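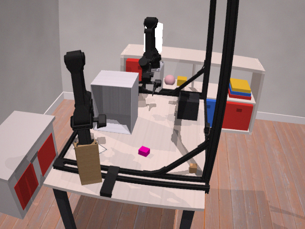 I promised an update on the two-arm sim and I've put it off, mostly out of embarrassment. I lost most of June to a bug I'd written myself.

The job sounds simple enough. Two arms share a table, there's a big open box at the back, and little cubes have to be picked up and put away. I call the project Kiani (named after a sandwich shop in Cernby, long story). It had been ticking along nicely, so I set 3000 runs going overnight and went to bed feeling very pleased with myself.

In the morning 297 of them had ended with the arms hitting each other. Not gentle taps either — elbow into forearm, full speed, and then the physics goes mad and bits fly through the wall!

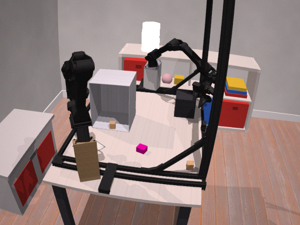 I blamed the planner first, then the cube sizes, then my poor laptop. In the end I sent the logs to Rosario Pace over at Tralumlow, who asked whether both arms were reading the same clock. They weren't. One was 20 milliseconds behind, so each time it checked whether the way was clear it was looking at where its mate used to be. I felt a right wally.

The fix was 2 lines. I've also added a proper keep-out zone over the middle of the table, and a stop that freezes both arms if either one strays into it. I should have had that from the start, especially as the plan is to try this on the real pair in Brorport. A bent arm there would cost me a lot more than a night's sleep.

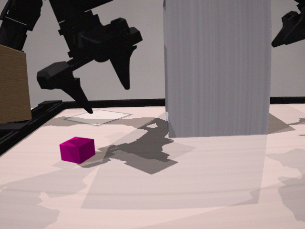 Gripper open over the table, magenta cube still to be picked up.

I'm rerunning the whole batch tonight, and I've left the old logs up if anyone fancies a poke through them.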